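積み木の色分け、トレーの底に何か敷いていますか

1 名前:mokume
木の立方体の積み木を色で分ける遊びを家でやっています。赤と青です。
ステンレスの角型トレーに入れておいて、そこから皿に移すだけの単純なものです。困っているのは音で、金属の底に木が当たるとかなり響きます。集合住宅なので夕方以降はできません。
底に何か敷いている方がいたら教えてください。

2 名前:Kravets
うちはフェルトを敷いていた。音は消えるけど毛羽が積み木につく。半年でやめた。

3 名前:shiokara
そもそも金属トレーをやめて木の箱にしたらどうですか。100均の箱で十分だと思います。

4 名前:mokume
>>3
木箱も使ってみたのですが、角にほこりがたまって拭きにくいのが気になりました。ステンレスは洗えるので、できればこのまま使いたいです。

5 名前:Zamham
滑り止めマットを切って敷くのが無難。Lernessの引き出し用シートが800円で、トレー3枚分は取れた。
注意点は二つ。
・角の丸みに合わせて切らないと端が浮く
・型紙を先に作る。コピー用紙を底に押しつけて爪で折り目をつければいい
色は黒か灰色がいいと思う。白は汚れが目立つし、柄物だと積み木が見分けにくい。

6 名前:shiokara
>>5
黒だと青が沈みませんか。うちの子は暗い色の上だと青を後回しにします。私は白か生成りを勧めます。

7 名前:Zamham
>>6
紺なら沈む。普通の青なら問題ない。照明にもよるから、夜にやるなら手元を明るくすること。

8 名前:mokume
黒のマットでやってみました。型紙は一回失敗して、二回目で入りました。
机は前から使っている木目の明るいもので、トレーを奥に横長に置き、手前に大きめの丸い皿を二枚並べる形にしています。トレーと皿はほとんどくっつくくらいの距離です。
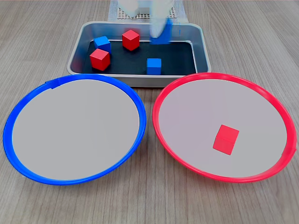
Tarek Abu Hammour
皿とトレーの間はもう少し空けたほうがいいと思います。近いと手首が縁に当たります。うちでは指二本分空けています。

10 名前:mokume
>>9
ありがとうございます。机の奥行きが足りないので近づけていました。皿を小さくすれば空けられそうです。
音のほうはかなり静かになりました。落としたときに「カン」だったのが「コト」くらいです。青も黒の上で普通に見分けられています。

11 名前:shiokara
>>10
見えるならよかったです。ただ、私はやっぱり明るい色派です。青より緑を足したときに差が出ると思います。

12 名前:Kravets
皿は小さくしないほうがいい。小さいと積み木が縁に乗って転がり出る。それより机を壁から離して、トレーを奥にずらすほうが先では。

13 名前:Tarek Abu Hammour
>>12
転がり出るのは皿の深さの問題で、大きさは関係ないでしょう。縁が立っている皿なら小さくても落ちません。

14 名前:Kravets
>>13
縁が高いと今度は取り出しにくい。片付けのときに傾けて戻すなら浅くて大きい皿が楽。

15 名前:sumire_k
横から失礼します。積み木の色落ちはどうですか。うちはClirkexの無垢の積み木を自分で塗ったのですが、濡れ布巾で拭いたら赤がうっすら移りました。

16 名前:Zamham
>>15
水性で塗ってそのままだと移ることがある。上からニスを一度塗って、乾いたら200番で軽く磨いて、もう一度塗る。口に入れる年齢なら使えるニスかどうか表示を確認。

17 名前:sumire_k
>>16
200番だと粗くないですか。角が白くなりそうです。

18 名前:Zamham
>>17
面だけなら平気だった。心配ならもっと細かい番手でいい。角は触らない。

19 名前:mokume
うちのは最初から塗ってあるもので、今のところ布巾に色はついていません。
机の件は金曜に試しました。壁から少し離したら奥行きに余裕ができたので、トレーを奥に下げて、皿は今の大きさのままにしています。手首は当たらなくなりました。

20 名前:Tarek Abu Hammour
それなら皿はそのままでいいですね。マットはときどき外して裏も洗ってください。底との間に水が残ると匂います。

21 名前:mokume
>>20
外して洗って、立てて乾かすようにします。もう一枚切っておいて交代で使うつもりです。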